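Idmont oval serving tray, black

Bought in April to hold cutlery during table laying. Price 145, against 300 for the Marino equivalent. Stated load is 400 g per handful of flatware, a figure the leaflet does not explain.

Test pieces were from the Dillex set. The metal is thin and flat with an embossed pattern, and the relief catches the light well.

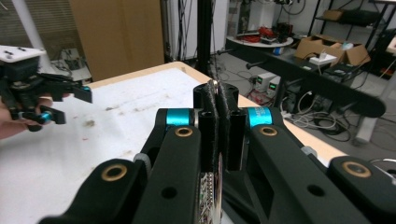
Polishing marks collect in the recesses of the pattern, so a soft brush is needed. Edges are even.

The tray itself has a low raised rim and rounded ends. The rim is enough to stop a fork sliding off when the tray is tilted slightly. It is too low for glasses. Black shows dust sooner than a pale finish would.

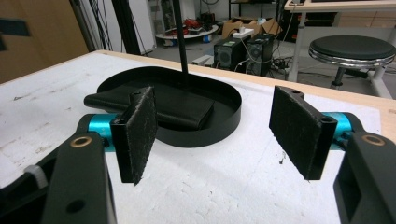
Cleaning

Hand wash only, water no hotter than 70 degrees. Dry flat.

Fiorella Zuccaro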